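Skisari Hand Cable Kit, Item 3126

A replacement cable set for builders fitting multi-fingered hands to a two-arm robot at home or in a shared shop. The kit covers both hands. It was put together by Adelmo Fontana after his own build kept pulling its plugs at the wrist.

What you get: 6 hand leads, 17 reusable ties and a printed routing sheet. The leads are black and come without ends. You crimp your own, so have the tool ready before you order.

Run the leads along the outside of the forearm and leave slack at the elbow. Bend the joint by hand through its full travel with the power off before you tighten the ties. Plan on an evening for the first arm. The second goes faster.

Start with something soft when you test the grip. A sofa cushion works well. 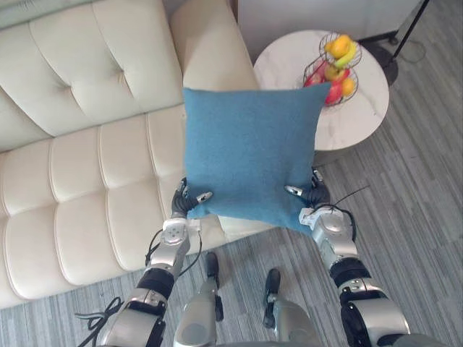 Two-hand hold on a square cushion, lower corners gripped.

Leads can be cut to length but not returned once cut. Orders placed on Sunday ship the next day. Current batch is 200 kits.

Related items
Dridico wrist plate
Onyeka crimp tool
Vano fingertip set, silver
Skisari elbow cover, pair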